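Cemia folding set, fault subset: data card

Maintainer: Effie Morrison
Second reader: Fiona MacRitchie
Last revised: December 7, 2021

Read this before you train on anything

This subset holds 344 episodes pulled out of the main Cemia folding set after the left arm faulted, or after an operator stopped a run by hand. The parent release called them "minor interruptions." I don't accept that wording, and I have taken it out of the file names. A stop that drops torque while a gripper is closed on cloth is a fault, whatever the success label says.

The labels in the parent set came from the operators' own end-of-run key press. Fiona and I reviewed them separately and disagreed with the key press in 66 episodes. Where the two of us also disagreed with each other, the label is "unclear" and stays that way. Please don't fold "unclear" into "success" to get a bigger training set.

What is in it

Two-arm folding of single garments on a table covered with a printed sheet. Both arms are mounted at the front edge. Each episode has joint positions, gripper commands, motor current and one fixed view of the table. There is no force sensing at the fingers, so any claim about grip strength made from this data is a guess based on current.

Dark garments are overrepresented among the faults. The easy story is that black cloth is hard to see and the policy grabs badly. I doubt that covers it. Operators also tended to pull black items farther across the table before folding, which puts the arms in a different posture, and nothing in the collection plan separates the two. In the view below the black fabric is stretched on a diagonal between the grippers, with its left side hidden under the left one. Anyone estimating a grasp point on that side from this view alone is making it up.
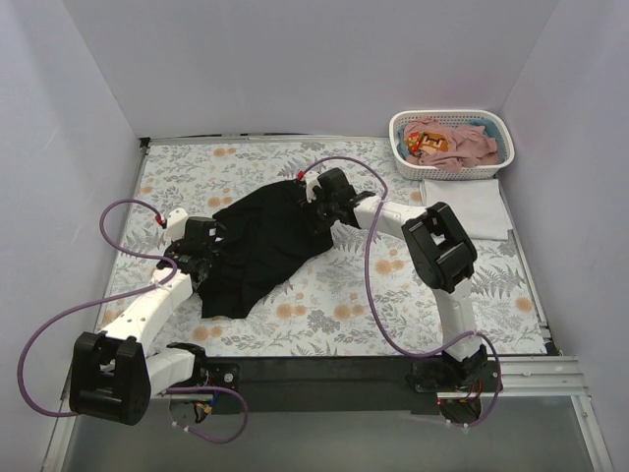
The fault

The left arm's controller reports a communication timeout on the wrist segment. It holds the last command for 200 ms and then releases torque. During the hold the right arm carries on as if nothing had happened. If both grippers have the garment, the right arm pulls against a stationary left arm, and then against a limp one.

Mensah, who built the controller firmware, closed our first report as "operator error, cable snag." Their evidence was one log. We sent more logs in November and the ticket was reopened, with no fix so far.

Cable strain is still a fair suspect. The purple cables run from the grippers in wide loops outside the arms, and a loop that hangs free can catch or tug at its connector. But rerouting the left cable did not end the timeouts, and we had faults logged with the arm parked. I would treat "cable" as one possible cause and stop there.

What we tried

1. Swapped the left wrist cable for a new one from the same supplier, Wellov. Timeouts continued.

2. Lowered the command rate from 300 Hz to 200 Hz. Fewer timeouts per run, but the runs got slower and longer, so I can't say the rate per minute improved. The parent release claims it did. I could not reproduce that number from the logs they published.

3. Replayed lift-and-fold motions on black garments. This is the stage to look at hardest: the left gripper has a corner raised near the back of the table while most of the cloth lies flat, and the right gripper is down at the other end. Losing torque on the left at this point drops the corner, and the key press sometimes still says "success" when the cloth happens to land folded.
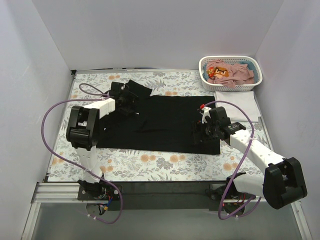 4. Moved the stop button within reach of a seated operator. It used to be behind the chair. This has nothing to do with the timeout and should have been done before the first episode was recorded.

Safety

The release of torque was described to us as the safe state. For an arm resting on a table, maybe. For an arm reaching over one, the forearm falls. Keep hands out of the enclosure until both arms show disabled, and don't reach in to rescue a garment during the hold. The status light stays green for the whole 200 ms.

Anyone running the Laltusow replay tool on real hardware should know that it ignores the fault flag by default. Set "respect_faults" to true. The tool's docs say the setting is optional. Treat it as required.

Known problems

Timestamps on the fixed view can drift from the joint log after a fault. Realign before using those frames.

Current readings are clipped at the top. The peaks you most want to see are missing.

Episodes stopped by hand carry no reason code. We asked the operators afterward and got recollections, which are in notes.txt and should be read as recollections.

Not suitable for

Estimating how often this fault happens in normal use. The episodes were selected because something went wrong. We have already seen one slide deck divide 344 by the wrong total, and it would be good not to see another.

Questions and corrections go to Effie. Send the log with them.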